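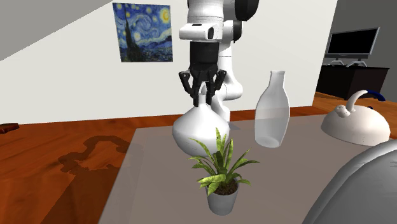

Filed under: Bread & Pastry, Reader Questions

Your questions about the Jurnine Street bake stall, answered (mostly)

I get a lot of the same emails, and I love getting them, but I answer them at the counter with flour on my elbows and I know some of you have been left hanging since October. So I sat down with a pot of coffee and typed everything out. If yours isn't on the list, write to me again and I promise I'll try harder.

Who are you, anyway?

I'm Akua Bawa. I bake bread and a short list of pastries out of a shared kitchen and sell them from a stall on Jurnine Street. I used to do office payroll and baked on the side for years, mostly for neighbors, until the neighbors started bringing their neighbors. I have one part-time helper in the mornings and a very old mixer that I talk to.

What do you sell?

The regular list is a country sourdough, a seeded rye, a soft milk loaf, cardamom knots, cheese and scallion scones, and a morning bun with orange zest. There's usually something extra depending on what looked good at the market. In summer that means fruit galettes. In winter I get a little carried away with gingerbread (last year I made it with black pepper and a few people are still mad at me).

When do I need to get there?

I open at 7:30 and close when the table is bare. The cardamom knots go first. If you only care about sourdough you can roll in at 10 and be fine most of the time, although the week before a holiday all bets are off. I make 80 loaves on a market morning, and that's really my ceiling. The oven is the oven.

Can I order ahead?

Yes, please do! Send me a message by noon the day before and tell me what you want and what name to put on the bag. I set orders aside under the table and hold them until 11. After that they go out with everything else. I felt mean about this rule at first, but I was taking home six unclaimed loaves at a time, and my freezer is only so big.

How many knots can one person buy?

Three. I tried it with no limit and someone bought the whole tray for an office party while a little kid stood right behind him in line. If you need more than three, order ahead and I'll bake extra for you. Everybody's happy that way.

What flour do you use?

Most of the white flour comes from a small mill called Kaushik, and I buy the rye from them too. It's stone ground and a bit thirsty, so if you try one of my recipes with supermarket flour, hold back a splash of the water and see how the dough feels before you add the rest. The milk loaf is made with plain old bread flour because I like it fluffy and I'm not going to apologize for it.

Is the sourdough really sour?

Not very. It gets a long, cool rise overnight, and the starter is fed pretty often, so it comes out more nutty than tangy. If you like a loaf that bites back, ask for the rye. People who grew up on San Francisco sourdough tell me mine is "polite." I've decided to take that nicely.

Do you make anything gluten free?

I don't, and I'd be nervous to try. There's wheat flour on every surface of that kitchen, including the ceiling after one incident with the mixer. If you have celiac disease, please don't eat my food. The almond cake has no flour in the batter but it's baked in the same room with the same pans, so it doesn't count.

What about nuts, eggs, and dairy?

The country loaf and the rye are flour, water, salt, and starter, plus seeds in the rye. All the pastries have butter. The knots and morning buns have egg. Almonds and walnuts come in and out of the kitchen all week, and I can't promise anything is free of traces. Ask me at the stall and I'll tell you exactly what went into that day's bake.

How do I keep the bread fresh?

Cut side down on a board for the first day. After that, a paper bag inside a loose plastic one. Don't put it in the fridge, it goes stale so much faster in there. If you live alone or just eat slowly, slice the whole thing when you get home and freeze it, then toast straight from frozen. I do this with my own bread and I make the stuff.

Mine got hard. Is it ruined?

No! Run the whole loaf quickly under the tap — yes, the tap — and put it in a 350 degree oven until the crust crackles when you squeeze it. Eat it that same day. Once it's past even that, make croutons or bread pudding. My sourdough loaves weigh 900 grams before they're baked, so there's plenty left over for pudding.

Will you share your starter?

Gladly. Bring a clean jar with a lid and ask me toward the end of the morning when it's quieter. It's fed with half white and half whole wheat, and it likes a warm spot in the kitchen. If yours smells like nail polish remover, it's hungry. Feed it twice a day for a while and it'll usually come around.

Do you teach classes?

I've done a few beginner bread evenings in the back of Numeck, the cookware shop two doors down, and I'd like to do more once the spring rush is over. The groups are small and you go home with dough in a bowl to bake the next morning. Get on the email list if you're interested, that's where I post the dates first.

Do you deliver?

I don't, but the coffee place, Jikorent, takes a box of scones and morning buns from me most mornings, and they open earlier than I do. Their prices are a little higher than mine, and that's fair, they have a roof and chairs.

Are you opening a real shop?

People ask me this every single week, and it's very sweet. I've looked at two places. One had no vent for an oven and the other had a rent that made me laugh out loud in front of the agent. I'd love a shop with a window and a bench out front someday. For now it's the stall, rain or shine — bring an umbrella, because the awning drips on the left side.

How can I pay?

Cash or card, either is fine. Small bills are very welcome before 9, when I'm always short on change. And if you bring back your paper bags in decent shape I'll take them off your hands for the next batch of compost at the kitchen.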